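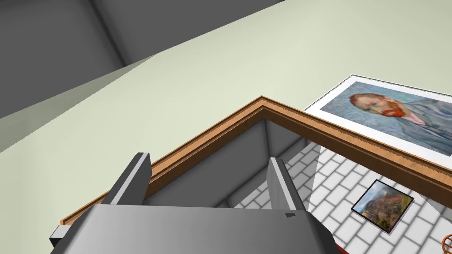
Wooden picture frame, computer rendering.

Visit to the Bouvier framing workshop, Berkau

We went to Berkau on June 14, 2021 for the workshop's open day. Didier Boyer showed us the mitre saw and the glass store, then let us try gilding on offcuts. Most of the work is repairs for churches and small museums. Oak takes longest to season. Entry was 2 euros, with tea. Bus 16 stops outside the gate. The next open day is in October and places must be booked.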